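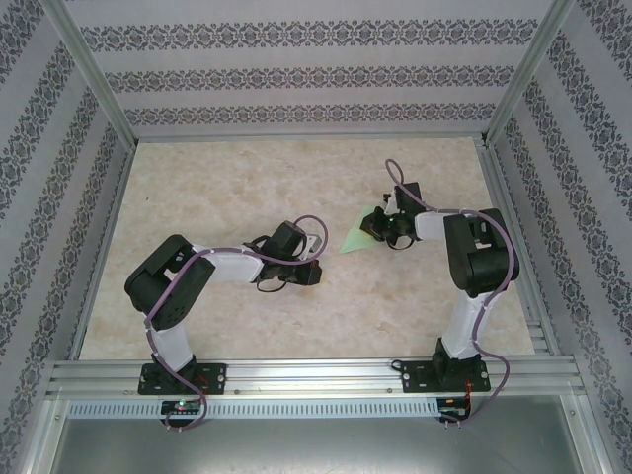

New bench rules for two-arm stations start in January

December 16, 2024

The updated bench rules for the two-arm stations are finished and will apply at both the Cestimville and Veltudholm sites starting in January. They replace the old sheet taped up by the door, which was written when we had one arm per bench and never really covered two of them reaching into the same space. Please take the old sheet down when you see one.

Most of the changes have to do with cables. We went back through the station logs for the past year, 761 sessions in all, and found 36 that were stopped early. More than half of those were cable trouble: a loop that snagged on the other arm, a connector that worked its way out, or a cable pulled tight when the wrist turned further than expected.

Cables

Every cable that runs along an arm needs enough slack for the full range of each joint it crosses. Check this by moving the arm by hand with the power off, all the way out and all the way back. Do both arms, then bring the two grippers together over the middle of the work surface and look at where the loops go. A loop that is fine on one arm alone can still catch on its neighbor.

Cables that drop to the controller boards must not rest on the board. If a board is mounted below the rail, keep the area under it clear of tools and loose screws.

Mounting

Base plates are to be checked for movement at the start of each day. Hold the plate, not the arm, and try to shift it along the rail. If it moves at all, tighten the bolts and run the position check again before recording anything. Spacing between the two bases is not to be changed during a job. If it has to change, that counts as a new setup and gets a new entry in the log.

Handling cloth and paper

Soft, flat items get their own section this time. Set the gripper to the low force setting before the first pick. Start with the item lying flat or folded the way the task sheet says, and put it back the same way between runs. Only one arm at a time may close on an item unless the task sheet calls for both. When both are used, the second arm waits until the first has stopped.

Hands and power

No reaching into the enclosure while either arm has power. This was already the rule, but the old wording said "while the arm is moving," and people read that to mean a paused arm was fine. A paused arm is still a powered arm. Lights on a gripper or a board are not to be used as proof that it is safe to reach in. Go by the main switch.

Each station needs 2 people signed off on these rules before it can be used in January. The sign-off takes one short session at the bench, and there are 4 sessions open at each site. Vunix and Laxdal staff who use our benches need to sign up too. The form is at the front desk.

Comments (3)

benchside_k: Does the new spacing rule apply if we loosen a plate just to clean under it?

Reply from the editor: Yes. If the bolts come loose, log it as a new setup.

tmo: Glad the wording on paused arms is fixed. Can we get the new sheet in a larger print size? The old one was hard to read from the chair.

Recent items

Cestimville loading door closed for repair
How to label a spare servo before it goes back on the shelf
Laxdal visit: notes on shared bench time
Log entries: what to write when a run is stopped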